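Half a Latch
Why a memory module that looked seated kept stopping the line at Sileck

5 Jul 2026

The fault log at Sileck's test bench in Murninwood had the same entry 39 times before anyone took it seriously. The robot reported a memory module in place. The computer, when powered up, reported no memory at all.

Sileck refurbishes office desktops, and last September it began trying out robot arms for the dullest part of the job, which is swapping RAM. The software, called Lirkader, plans each move and decides when a module is in. 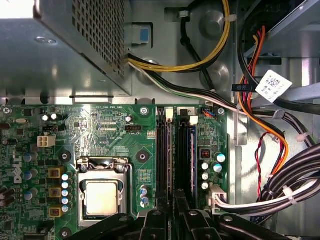
The gripper over the memory slots of a Dell motherboard.

Lirkader made that decision by force. The arm pushed down, the resistance climbed past a set limit, and the step was marked done. On a good day that worked. On a bad one, a module went in at a slight tilt and one end jammed, and the jam pushed back as hard as a proper fit would.
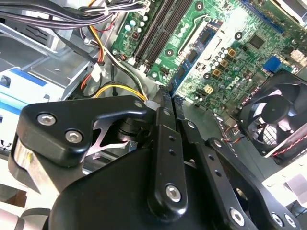
Cables made it worse. The arm's path was planned for a clean case, and used machines come in with their wiring every which way. A bundle leaning on a linkage adds load of its own, and the sensor can't tell a cable from a slot.

The worst case came in the spring. A tilted module was powered up, the contacts shorted and the board was dead. The operator smelled it first and pulled the plug. The emergency stop cut the arm, but the computer was on a separate outlet - a gap the safety check had missed.

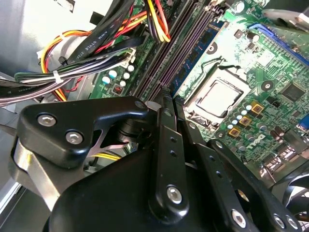 A RAM module in its slot beside the processor, with the gripper above.

Lenihan, the firm that maintains the arms, went back through 60 logged insertions. In 23 of them the force had peaked too early, before the fingers had traveled far enough down. Those numbers had been recorded all along. The software just didn't use them. 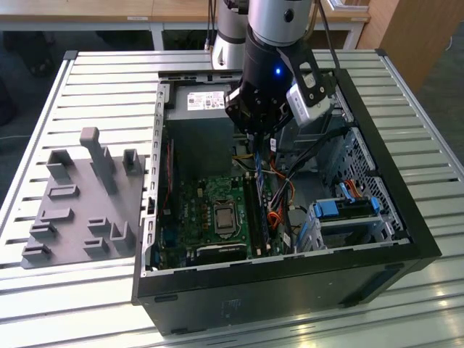
The fix now checks distance as well as force, and presses each end of the module separately. Power to the computer runs through the same stop circuit as the arm. A person still looks at both latches before anything is switched on, and Sileck plans to keep it that way until at least September.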